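Lillura begins second stage of household packing project

The Lillura institute has begun the second stage of its work on packing tasks for two-armed robots, following a decision by its research board in February. The work is being carried out at the institute's Prumach laboratory with the engineering firm Skilleck, and will lead to a collection of 2000 recorded demonstrations for use in training a learning system.

The first stage closed with 510 accepted demonstrations, all of them concerned with folding and stacking on a flat surface. The second stage moves to luggage. Each demonstration is guided from start to finish by a trained operator, and the movements of both arms are stored together with the pictures from every camera. The learning system is later trained on these records and is then tested on the same kind of task without an operator.

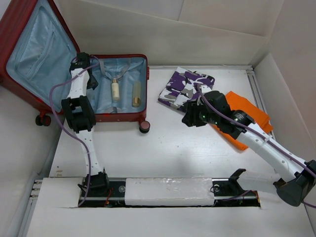

Packing was chosen after a review led by Shufen Tang, head of the manipulation group at Lillura. The review looked at 19 household tasks and ranked them by how much they asked of both arms at once. Packing a suitcase came near the top of the list. Clothing changes shape whenever it is lifted, bottles must be held firmly without being squeezed, and the walls of a case limit the directions from which an arm can approach.

"A shirt is never in the same state twice," said Dr Tang. "We cannot write down every fold in advance. What we can do is show the system a great many careful attempts and let it learn what they have in common."

Ten operators have been trained for the second stage. Each completes a short course at Prumach before any of their work is accepted into the collection. The course covers the handling of soft goods, the use of both arms together, and the correct way to stop a demonstration when an item has moved out of reach. Demonstrations that are stopped early are kept in a separate store and marked as such.
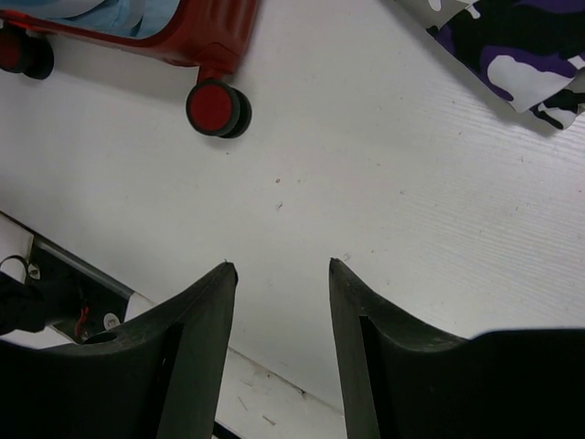
View between the gripper fingers, with the red suitcase and camouflage-patterned cloth on either side.

Weronika Pawłowska, who is responsible for the quality of the records, said that the close views had proved especially useful in the first stage. A fixed camera shows the layout of the workspace but may lose sight of an item once an arm passes in front of it. The views from the grippers help reviewers to judge whether the fingers were well placed before they closed.

Two reviewers examine every record independently. They check that the pictures and the arm movements are in step, that the written task label is correct, and that the items named in the label are those on the table. Where the reviewers disagree, the record is passed to Ms Pawłowska for a decision.

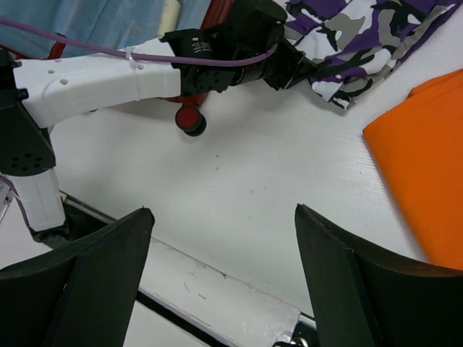
The second arm seen across the worktop, with folded orange fabric at right.

Skilleck is supplying the software with which the records are stored and searched. Raymonde Chan, the firm's project manager, said that the format used in the first stage had been revised so that a single demonstration could be divided into shorter steps, such as picking up a garment, moving it over the case and letting it go. Each step will carry its own label. Records from the first stage are being converted to the new format and should be available to partner laboratories before the second stage closes.

The positions of the items are changed between demonstrations according to a printed plan. The plan was drawn up by Zlata Lytvynenko of the manipulation group, and sets out where the case, clothing and toiletries are to be placed and which arm should move first. Later versions will bring in further kinds of clothing and a smaller case.
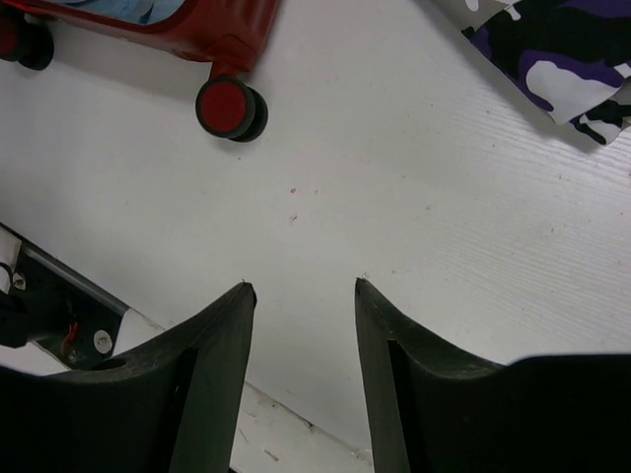 Gripper fingers above the white work surface, with the suitcase at upper left.

Funding for the second stage has been provided by the Charbonneau Foundation, which also supported the first. Sylvie Marchand, director of the foundation, said that its grant had been made on the condition that the records be open to university groups free of charge.

Requests for access to the first-stage records should be sent in writing to the project office at Prumach. Applicants are asked to give the name of their institution and a short account of the intended use.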